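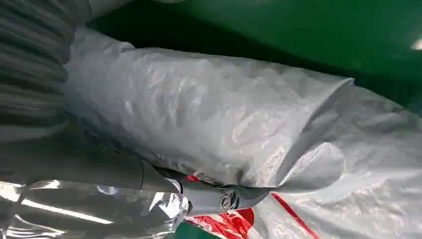

Family evenings move to Thursdays

Starting in March, the family evenings at the Trordale outpatient program will be held on Thursdays instead of Mondays. The time stays the same, and so does the room. Several people who work second shift at Walis asked for the change last summer, and the Monday group had gotten small enough that it made sense to try.

The evenings are for anyone who has a relative or close friend in treatment, or who thinks that person ought to be. You do not have to be related to a current client. You do not have to give the name of the person you are worried about, and the counselors will not pass anything you say on to them. Clients in the program do not attend. They have their own group down the hall at the same hour, and the two let out 20 minutes apart.

Chutima Boonchu will go on leading the group. She has been a counselor at Trordale for four years and before that worked on the detox unit at Stikton. Trinidad Arroyo will fill in when she is away. Each evening begins with a short talk on one subject, and the rest of the time is open. The talks planned for spring are:

What a relapse plan is and who should have a copy
Money, car keys and house rules
How to use naloxone, with practice
Talking to children under 12

The naloxone session fills up every time, so please call ahead for that one. Kits are free and you can take one home. If you already have a kit, check the date on the box and bring it in if it has expired.

People often ask whether they should come if their son or wife or brother has quit treatment. Yes. A good part of the group is in that position at any given time. Slavica and Viorica Angelovski, who are sisters, came for most of a year while their father was refusing any help at all. They have agreed to talk about that year at the first Thursday meeting. He did go in later, and has since left and gone back once, and they will talk about that too.

There is no charge and no insurance form to fill out. The room holds 30. Coffee is provided. Parking is in the lot behind the Tomić building, and the side door is unlocked until ten minutes after the start. After that, ring the bell and wait, as the front desk is closed in the evening and someone has to come down.

If you cannot come in person, Godelieve De Smet at the front office keeps a list of phone groups and can tell you which ones are taking new people. She is in on weekday mornings. The Monday group continues as usual through the end of February.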